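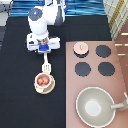 **Figure 3.** The spatula task on the toy stove set-up, with the slotted head over the cup and saucer.

### 3.2 Collecting the demonstrations

We began by pushing the arm through the task by hand, and I'll admit I was pretty keen on that idea (it feels so natural, you just grab the wrist and go!). The trouble is that your own hands end up in front of the fixed camera half the time, and with a cup as small as the one in Figure 3 there's not much left to look at. So Vinh Trình and I switched to remote control for everything reported from this section on, and we kept the hand-guided runs only for the comparison in the next one.

All up we recorded 1257 demonstrations, shared between two operators. Callum Tunstall did most of the early ones and has a lovely smooth style – he comes down over the cup slowly and fixes his angle before he gets low. I'm the opposite, I rush down and fiddle at the bottom, and you can see that behaviour in the policies trained on my data alone. We left both styles in.

A slotted spatula is a fussy tool to teach with. The handle is narrow, so any tilt in the grip shows up as a much bigger swing down at the head, and the operator has to judge that from a screen. Mỹ Tôn suggested slowing the controls near the tabletop, and that helped my runs far more than Callum's. We didn't change the colours or the layout of the stove for her version, so the two sets can be pooled.

Runs where the operator gave up partway were labelled and stored separately.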